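**Drikero kitchen arm: progress report for the Wenileck Workshop Fund**

Jan 5, 2025
Prepared by Tracey Marsden

This covers the work since the grant was approved in September. The aim is still the one in the application: a low-cost arm on a floor stand that can reach a kitchen counter and move light items for someone who has trouble lifting or gripping. I am building it at the Haworth shared workshop, with the simulation work done at home in the evenings.

**Money**

The grant was $819. I have spent all but $130 of it. The biggest cost was the shoulder and elbow motors, followed by the power supply. The first power supply was returned because the fan was too loud for indoor use, and the refund is already counted in the balance. Receipts are in the shared folder.

**Hardware**

- Base plate and upright: finished. The base plate was cut twice. The first one had the bolt pattern mirrored, which was my error.
- Shoulder and elbow: assembled and running under power. The elbow has some play that I can feel by hand. I have ordered a thicker spacer.
- Wrist: parts printed, bearings not yet in.
- Gripper: two parallel fingers. The printed version is on its third revision and still flexes at the tips when it closes hard.

The wiring is temporary. I would like to redo it in a proper cable sleeve before anyone else uses the arm.

**Software**

The control program runs on a used laptop. It can move the arm through a saved list of positions and stop on command. The stop button cuts motor power directly and does not depend on the laptop.

Until the wrist is done, I am working on reach and approach in simulation. The model kitchen has a counter, a dark cabinet over it and a few things on the worktop. I start each run with the gripper open and off the side of the counter, then bring it in over the top.

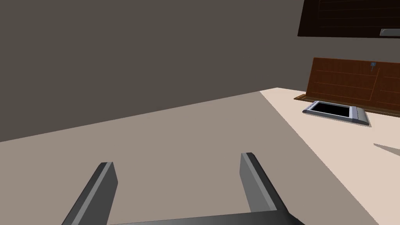
I ran 80 approaches in December from different starting points. The arm stopped short or touched the counter edge in 20 of them. Most of those came from starting too low, so I have raised the default start height and will run the same set again. I have not tried to simulate lifting yet. The contact settings need more work, and I don't trust the results so far.

**Delays**

The bearings from Brorkovia were due before the holidays and have not shipped. I have asked for a date. If I don't hear back by the end of the month, I will buy them locally at a higher price, which the remaining balance can cover. The workshop was also closed for the last two weeks of December.

**Next steps**

1. Fit the elbow spacer and check the play again.
2. Finish the wrist once the bearings are here.
3. Reprint the fingers with a thicker back wall.
4. Repeat the approach runs with the new start height.
5. Move the arm to the workshop kitchen for a first trial with an empty plastic cup.

I am not asking for more money at this stage. I would like to move the final report back by one month, and would appreciate a yes or no on that before I book the workshop kitchen.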